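Harahap Kitchen Grant: Progress Report
January
By Mwanahawa Kirui

You asked for a plain account of where the shared kitchen stands, so I'll start with the money. Of the 800 hours of kitchen time the grant pays for, 266 have been used. The plan had us past half by now. I said in the first report that the plan was hopeful, and I still think so.

Bookings

We have 18 small food makers on the list. Being on the list costs nothing, and I would not read much into it. Two of them, Jeltari and Bromis, account for most of the hours. Édgar Ríos believes the rest will come once the evening rate drops. Maybe. We dropped the morning rate last year and got one extra booking out of it.

Equipment

The second cold room is in and passed inspection. The dishwasher from Steretti has been repaired twice under warranty -- the third visit will be on us. I have asked for a quote on a replacement and would like your view before we spend anything. 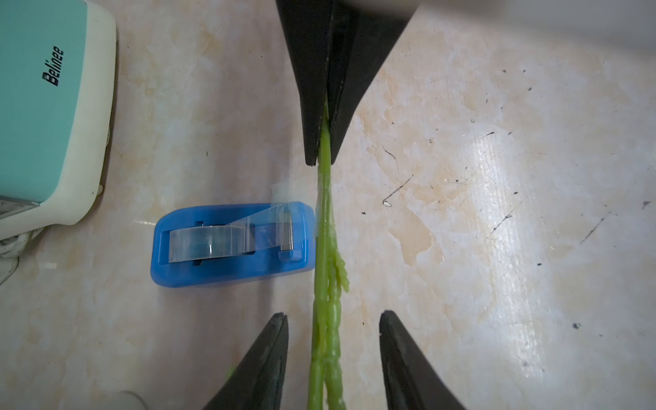 Training

Rosaura Arango's food safety class filled up and had a waiting list. Whether it brings in paying users is another matter. Her sign-in sheets show who came, and that is all they show. I'd hold off on funding a second round until we can match names to bookings.

Next quarter

We will try the lower evening rate for two months and report the hours as they are, with no forecast attached.

Comments

Rachid El Sherbiny: Does the 266 include the hours Bromis canceled late? They were billed for those.

Mwanahawa Kirui: It does not. Billed hours are in the spreadsheet.

Jhosep Ospina: Please don't cut the class. I'd have signed up for round two.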